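Saturday, late morning, bench 2

Found it! Or I'm as close to having found it as I've been all week, so I'm writing this up before lunch while it's still clear in my head.

Background for whoever picks this up: the handheld gripper on the Mokoena job has been losing its grip width reading. You squeeze, the fingers close, the log says they closed, and then somewhere past the hundredth cycle the number starts to wander. By the end of a session the software thinks the fingers are still open when they're shut tight on something. On a handheld that's a nuisance. On the Vullwood arm, which runs on the same finger set and the same width signal, it's a real problem, and that's how we got Tuesday's fault: the arm believed it had nothing in its grip, went home at full speed, and threw a steel test block across the cell. The guard door was shut and it did its job. One dent in the panel, no one hurt. I've put the arm on hold until this is closed out.

I'd been blaming the encoder all week. Swapped it Wednesday for the spare from the Clollent kit, ran again, same drift. Swapped the cable, same drift. Then I went back through the raw log instead of the plotted one (should have started there) and the drift isn't smooth at all. It comes in little steps, 13 of them over 1,665 cycles, and the first one lands at cycle 163. An encoder going bad doesn't step like that. Something mechanical slipping does!

So this morning I quit chasing electronics and went over the fingers with them held wide open over something white, so that anything odd on the dark green would show up.

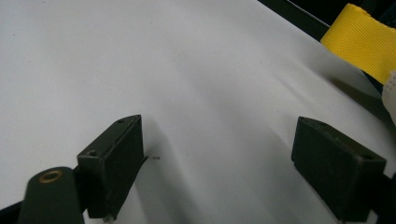
## What I think is going on

Look at the inner edge of the left finger, near the middle. There's a thin dark sliver sticking out sideways, like a loose strip or flap. Right next to it is a tiny fleck on the white. The right finger doesn't have anything like it on the side I can see. Both fingers are scuffed, but I'd expect that with the hours they've done.

My theory: bits of that strip get folded into the gap when the fingers close. The fingers stop early, the zeroing routine takes that as fully closed, and every reading after is off by the thickness of whatever got trapped. Next time a bit moves, you get another step. It fits the log really nicely. It also fits the fact that two encoders gave the same answer, which had been driving me up the wall.

What I can't tell yet is whether the sliver is part of the finger peeling or something stuck to it. It matters a lot. If it's stuck on, we clean and carry on. If it's the finger itself, the whole Zisico batch is suspect, and we have 6 more pairs from it on the shelf.

## To do

- Leave the sliver alone until it's been under the magnifier. Please don't pull at it, tempting as it is!
- Bag the fleck and label it.
- Check all 6 spare pairs along the inner edge, both sides.
- Fit a checked pair, rerun the same 1,665 cycles on the handheld, compare steps.
- Change the zeroing routine so it refuses a new zero that's far from the last one. It accepts anything at the moment, and that's bad whatever the sliver turns out to be.
- Arm: don't let it make a fast move on width alone. Add the motor current as a second check.

Arm stays locked off till the last two are done and tested, even if the rerun comes back clean. Tag is on the isolator and the key is in the top drawer.

## 2:40

Rerun started with a spare pair that looked fine under the lamp. Past 163 and no step so far. Early days, but I'm grinning. Leaving it going.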